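Andunard Adds Second Crushing Line at Brokbridge Quarry

BROKBRIDGE, 2020-11-19. Andunard, a supplier of crushed stone and mineral processing equipment, has put a second crushing line into service at its Brokbridge quarry. The line produces graded limestone and dolomite for road base, concrete plants and agricultural lime.

The new line is built around a Drisora 707 impact crusher with a vibrating feeder, two inclined screens and a covered belt conveyor to the stockpile area. Rated output is 90 tons per hour on dry limestone. Feed with a high clay content will run slower, and customers with clay-bearing stone should ask for a trial batch before placing an order.

Installation started in September. The foundation work was done by Chevalier, which also supplied the steel walkways and the dust housing over the transfer points. Total conveyor length on the site is now 1466 feet.

"Our first line was set up for coarse base stone, and every change to a finer product meant stopping to swap screens," said Gebremedhin Weldu, plant manager at Brokbridge. "Now we leave the old line on base stone and run the fine grades on the new one. Orders for ag lime will ship from stock through the winter."

Products available from the new line include screenings, washed chips, ag lime and filler-grade powder. Base stone and riprap will continue to come from the first line. Moisture and gradation reports are supplied with each load on request. Minimum order for bulk pickup is one truckload; bagged material is sold by the pallet.

The feeder, crusher and conveyors are run from one control room next to the scale house. Operators can adjust feed rate and rotor speed from there, and the belts are interlocked so that a stop on one conveyor halts everything upstream of it. 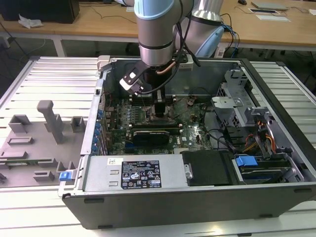
Hiwot Abera, sales manager for Andunard, said existing supply contracts are not affected and that price lists for next year will go out to account holders before the end of December. New customers can request a quote by giving the product grade, tonnage, delivery address and preferred truck type.

Loading hours at Brokbridge remain 6:30 a.m. to 4 p.m., Monday through Friday. Trucks for the new line should use the north gate and weigh in before loading.

About Andunard
Andunard produces crushed limestone, dolomite and mineral powders and sells crushing, screening and conveying equipment to quarries and building material plants.

Media contact: Hiwot Abera, Andunard sales office, Brokbridge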